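Wevus opens household handling project to 200 homes

Company to gather 3,000 hours of everyday tabletop work with hand-held grippers

Wenenitz, January - Wevus, which develops learning software for robot arms, has begun a project to gather examples of ordinary household handling from 200 homes in and near Wenenitz. The recordings will be used to train Limurow, the company's system for picking up, moving and setting down everyday objects.

People taking part are lent a hand-held gripper with a camera fixed to it. They use it in place of their fingers for short jobs at a table or worktop, such as clearing cups, laying out cutlery, folding napkins or putting lids on boxes. The camera records what the gripper meets, and the movement of the tool is stored alongside the pictures. No robot is needed in the home.

The first 164 homes have signed up and recording started in 6 of them on Tuesday. The remaining places are open to any household that has a table and can set aside two hours a week.

"We had plenty of recordings from our own workshop, and they all looked like our own workshop," said Ladan Tehrani, head of data at Wevus. "The same bench, the same lamps, the same four mugs. A system trained on that does well at our bench and badly in a kitchen. We want other people's tables, other people's crockery and other people's ways of doing things."

Each recording begins with the gripper open and held over the table. The person then carries out one job from start to finish, opens the gripper again and ends the recording. Most jobs take less than a minute. If something is dropped, the person is asked to pick it up and carry on, and the recording is kept. Wevus says that slips and second tries are useful to the system and that earlier sets, in which they had been removed, gave it little to go on when a grasp went wrong.

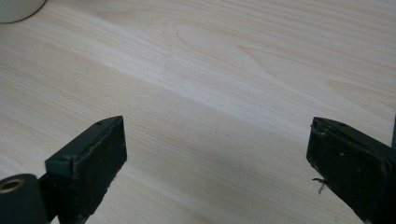 The two fingers of the hand-held gripper, open over a wooden table. The black pads show signs of wear.

The grippers were built for Wevus by Kermani, a maker of small tools and fittings. The pads on the fingers can be changed at home, and each kit comes with two spare pairs. Households are asked to keep using a pad that is merely scuffed and to change one that has torn or come loose. The company wants recordings made with pads in various states, as the arms that will later run Limurow will not always have new ones either.

"A pad picks up marks and bits of fluff very quickly once it leaves the workshop," said Settimio Lo Presti, who led the design work at Kermani. "We spent more time on the fixing than on the pad itself. It has to come off easily when you want it to and stay on for the rest of the time."

Surfaces are also being logged. Plain wood, patterned cloth, glass and glossy tiles all look different to a camera held close to them, and early versions of Limurow misjudged the height of shiny worktops. Households note the type of surface when they send in their recordings, which are uploaded overnight from a small box supplied with the kit.

Recordings are made without sound. Anyone taking part can look through their own recordings before they are sent, and can delete any of them without giving a reason. Faces, letters and screens that come into view are blurred before staff at Wevus begin labelling.

Labelling will be done in Wenenitz by a team under Mojtaba Ghasemi. Each job is marked with its start, its end and a short written instruction of the kind a person might give to a helper, for instance "move the bowl to the left of the plate".

Wevus plans to test Limurow on arms in its own building when half of the 3,000 hours have been gathered. The jobs will be set out on tables the system has not met in training.

Households wishing to take part should write to Ehsan Parsa at the Wevus project office. Kits are delivered and collected free of charge, and a member of staff stays for the first recordings. Press enquiries should be sent to Fatos Tomić at the same office.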